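Home | Phones | Cables & Chargers | Guides | Contact

How to check a charging cable before you buy online

By Yetunde Isah
April
4 min read

Start with the port on your phone. Look it up in the manual if you are unsure, then match it to the plug named in the listing. Sellers on Traltport often put several versions on one page, so choose the right one from the menu.

Next, check the length. A 1,000 mm cable is fine for a desk. For a sofa or bed, go for 2,000 mm.

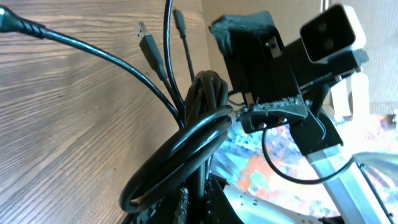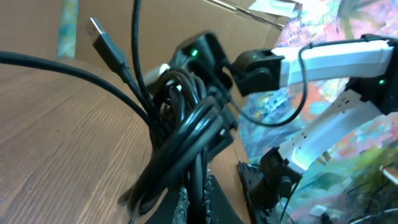
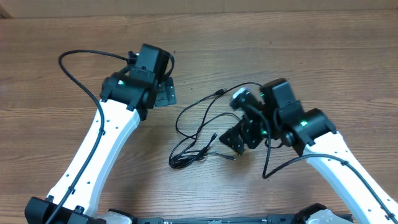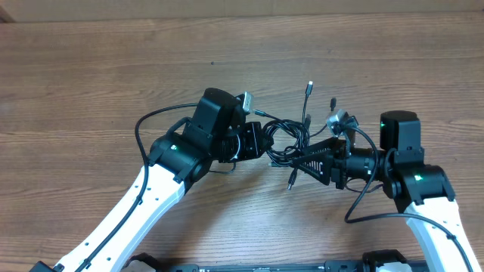
Black cables on a wooden tabletop.

Now find the shop name. Drilbridge and Lawal both sell through Traltport, and their delivery charges are different. Add the cable to your basket to see the full price. Delivery can take up to 5 days.

Read the returns page before you pay. Take a screenshot of the listing and keep the order email.

When the parcel comes, plug the cable in at both ends. If it feels loose, message the seller the same day.

Next guide: Choosing a Kultard wall plug, by Shamim Swati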